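Home | Reviews | Guides | About

Review: the Trunura Welcome Table conversation kit

5 min read

I've run a neighbors' supper in Bollville for a good while now, and I'm always on the lookout for anything that gets people from different backgrounds talking past the weather. So when Léonie Hoarau lent me her copy of the Trunura kit (a box of 200 question cards, a host's booklet and a cloth bag), I was delighted! 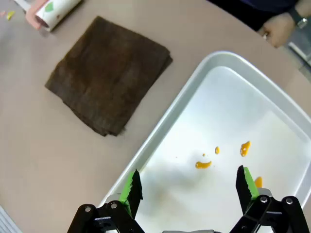

The cards are the best part by far. They ask about names, holidays, first jobs, the food your grandmother wouldn't share, and they do it gently, so a shy guest can pass without any fuss. I'd spread them face up on a shallow white tray with raised rims and let folks pick, which felt friendlier to me than dealing them out like a hand of poker. We had 35 people in January and the room got so loud I had to ring the bell for dessert.

The booklet is weaker. It's written in plain words, and I liked the page on sharing a table with an interpreter, but the chapter on faith and fasting is very thin, and Priit Koppel thought the same when he used it with his youth group. He ended up writing 5 extra cards of his own (good ones, too, I've stolen two).

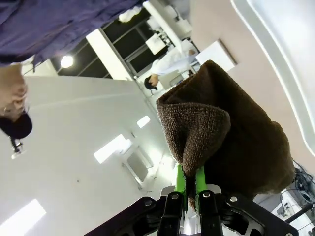

Would I buy it?

Yes, for a library, a school or a congregation that will bring it out every month. For one evening, borrow it. The cards come in English only, and I do hope Trunura gets to work on a Spanish set soon.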